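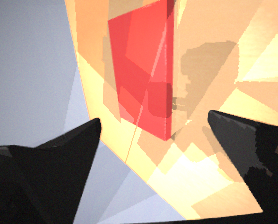 *A red block on a wooden surface in one of our simulated scenes, seen from between the two gripper fingers.*

# About Clamosetti

Clamosetti is a small company in Bristmont that makes one thing: a simulation kit for people who teach robots to pick things up. The kit is called Irnus. It runs on an ordinary desktop computer with a decent graphics card, and it lets you set up a table, an arm and some objects, run the task as many times as you like, and save what the camera on the wrist would see.

We sell to college labs, to small machine shops, and to a few larger firms that want to try out a task before they buy an arm for it.

## How we started

Ayane Ishida and Kenta Aoki worked together at a packaging company, where they spent most of their time tuning grippers on a line that could only be stopped at night. Kenta wrote a rough simulator so they could do part of that work during the day. It handled one gripper and one box. Other teams asked for copies, and after a while the two of them left to work on it full time.

The first version of Irnus went out to customers in June. It had flat lighting and no shadows at all, and the buyers told us about it. A gripper model trained on those pictures did well on our screens and badly under a shop window. Most of the next release was lighting.

## What is in the kit

Irnus comes with 68 ready-made scenes. Most are simple on purpose: blocks on a table, parts in a tray, a peg and a hole. Each one can be changed. You can move the light, change the color of the surface, swap the object, or shift the wrist camera and see what the fingers now hide from view.

There are 1369 objects in the library, from plain blocks to brackets and bottle caps. You can also load your own shapes. If a shape has bad geometry, the importer lists the problems and leaves the file alone.

The standard license covers 12 seats. Schools get the same software at a lower price, with a set of lesson plans written by Yae Honda, who taught high school shop and electronics before she joined us.

## What it does not do

Irnus handles hard objects well. Cloth, cable and anything that pours are not supported, and we have no date for them. The renderer favors speed, so you will see some grain in the pictures and hard edges on the shadows. There is a slower setting with softer light for customers who need it. Most leave it off during training and turn it on for a final check.

We also suggest testing on a real arm early. A task that works in Irnus still has to be checked for grip force, floor vibration and worn finger pads. Our support team will help you plan that test, and the first session is included in the price.

## Who we are

- **Ayane Ishida**, co-founder. Runs the company and handles sales to schools.
- **Kenta Aoki**, co-founder. Physics and contact modeling.
- **Merja Ruotsalainen**, rendering. Lights, cameras and surface materials.
- **Yae Honda**, training and lesson plans.
- **Yuzuki Hamada**, customer support. If you call, you will most likely get Yuzuki.

## Where to find us

Our office is at 2393 Mizuno Road, Bristmont, on the second floor. The entrance is on the parking lot side. We are open from 9 a.m. to 5 p.m. and you are welcome to come by and try the kit, but please call first so that a machine is free. Bring a part if you have one you would like to test. Small parts are best, and a drawing or 3D file saves us some time.

Trial copies run for one month and include every scene. At the end of the month the software stops, and your saved files stay on your computer.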